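Comparing grippers, part 2: small stuff on soft stuff
Notes for the second session, June 20, 2018 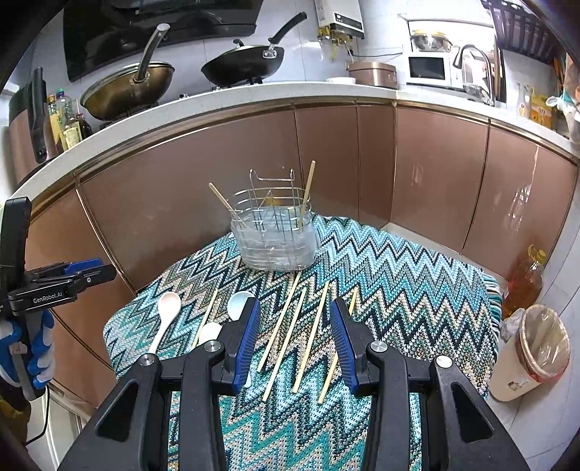
OK, so last time we did boxes and cups, and everybody came away thinking the Pendinico fingers were the clear winner. I thought so too! Then Esperanza Bravo asked what happens with a chopstick, and I had no good answer, so that's today.

Chopsticks are mean. They're thin, they roll, and on a blanket they sink in a little, so your fingertips have to press into the fabric to get under them. On a bare table you can cheat by sliding the thing to the edge first. Please don't cheat.

Spoons are a different headache. Grab one by the bowl and it wants to turn in your grip (the curved part gives you almost no flat contact). Grab it by the handle and you're fine until you lift, and then the weight swings the bowl down. I like to go for the spot where handle meets bowl, but try both and write down what you get.

What I want you to compare:

Padding. Soft pads forgive a bad angle. Hard tips are better at getting under thin things. Stefaniia Vakulenko did 60 tries with each for her project last April, and she still argues with me over which she'd keep.

Opening width. Wide open feels safe, but you'll knock the neighbors. Start at 25 mm for chopsticks and go up from there.

One hand or two. With a gripper in each hand you can pin with one and pick with the other. It's slower at first, so give it a fair go before you give up on it.

Score a pick as good only if the piece ends up standing in the basket. Dropped on the rim is a miss. Picked up, dropped, picked up again is also a miss, sorry!

My own best run with the Botow tips was 82 percent, and I had a lot of practice, so don't sweat it if you land well under that.

Before next time: read the Poltach handout on finger force, and send your score sheets to Rigoberto Escobar. Put your pad type at the top of the sheet. Half of you forgot last time.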